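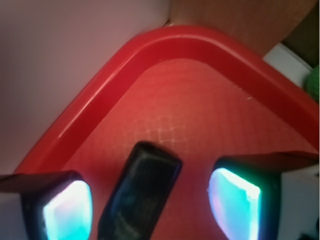
Courses > Textiles and Colour > Week 4: Why cloth holds dye

We use cookies to remember your reading list. Accept / Manage

Dyeing is chemistry you can wear, and I love teaching this week! Cotton is made of cellulose, long chains covered in little groups that water clings to. Reactive dyes bond with those chains, so the colour becomes part of the fibre – wash it all you like. Wool is a protein and prefers acid dyes. Polyester wants neither (try it, it comes out nearly white) and needs disperse dyes and a good deal of heat.
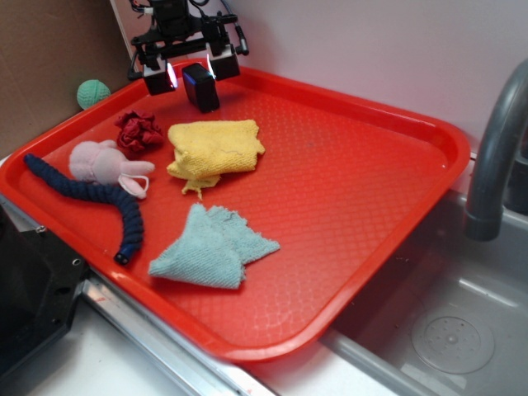 Yellow terry cloth and a light blue cloth, both folded.

Surface matters too. Loops and loose fibres scatter light, so a towel and a flat shirting from the same dye bath can look like different shades. Always compare like with like, and by daylight. 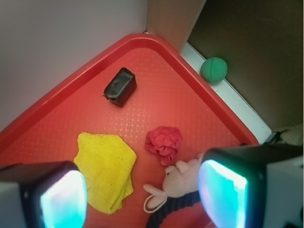 Niall Baxter asked whether salt "fixes" the dye. It doesn't – it pushes dye out of the water and towards the cotton, and the soda ash does the fixing. Leave 30 minutes between the 2.

Reading: Katsaros, chapter 2, before the July practical.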